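Home Explore Threads Bookmarks Settings
Threads > Robots > Teaching by demonstration

New thread! I've been gathering demonstrations for our two-armed setup since April and I finally have enough notes to share. The goal is 400 good episodes of small tabletop tasks. We're at 263 right now and I'm having way more fun than I expected to.

1/ Quick background for people who just followed me from the Barkura build posts. I drive both arms by hand from a pair of leader arms, the software (we call it Wako) records the joints and all the camera views, and later a policy trains on the lot. Most of my day is driving, resetting the table, and driving again.

2/ The biggest lesson so far is that my own habits leak into everything. For the first week I always started with the left arm. Guess what the policy did? It always started with the left arm, even when the object was way over on the right and it had to stretch like crazy to get there.

3/ So now Wako picks the starting arm for me and shows it on the screen before each episode. Feels bossy, works great.
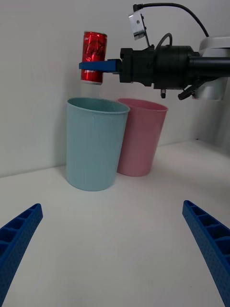
4/ My favorite views to train on are the wrist cameras, and I'll defend them to anyone. You get the target up close, and you also get whatever the other arm is up to. With the red can held over the light blue cup, one arm's camera has the can, both cups and the other gripper all in view while its own fingers are wide open. That's so much useful information for an arm that isn't holding anything! I used to drop the idle arm's video to save disk space. Never again.

5/ Speaking of the idle arm - park it on purpose. If you let it drift while you concentrate on the busy one, you're recording drift, and the policy will happily copy it. I pick a pose where the camera can see the work and I hold it there.

6/ Pauses matter too. When I'm unsure I stop and think, and those stops end up in the data. We had a run of almost 300 episodes on the old Drender task where the arm would freeze right before letting go, exactly where I used to hesitate. I now rehearse a new task a few times with recording off.

7/ I do keep the fumbles if I recovered well. A missed grasp followed by a clean second try is great material. A missed grasp followed by me muttering and hitting the stop key goes in the trash.

8/ Labels: short and boring. "Put the can in the cup" is plenty. I wrote long flowery ones for a while and then couldn't search for anything.

9/ Next up is Brarkard, which is our folding task, and I'm a little scared of it. Cloth never lands the same way two times in a row, so resetting the table is going to be its own adventure.

10/ If you're collecting on two arms as well, tell me how you pick where the idle one waits. I've been doing it by feel and I'd love to steal a better system - replies are open!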